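Skanda is a motion planning and control package for robotic manipulators, written by Conall Phelan at Ullatia in Demville. It samples 40 candidate paths per request, discards those in collision and passes the cheapest to a joint controller running at 100 Hz. 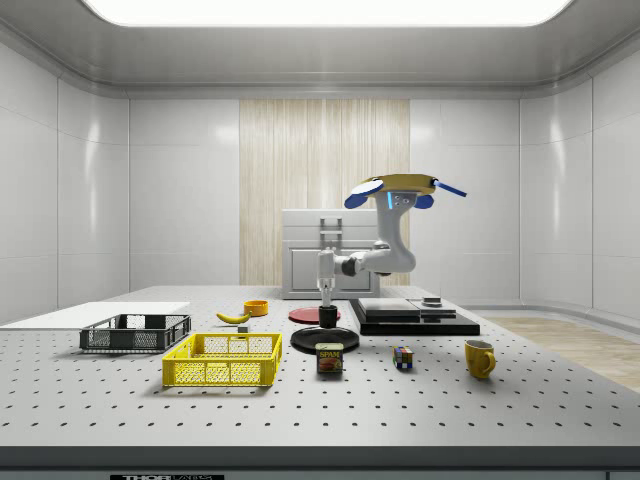
Simulated tabletop used with Skanda, with the gripper pointing down toward a black cup.

Object poses come from Zoubi, a separate perception module. Grey and coloured objects share one colour model.

Last updated: March 2019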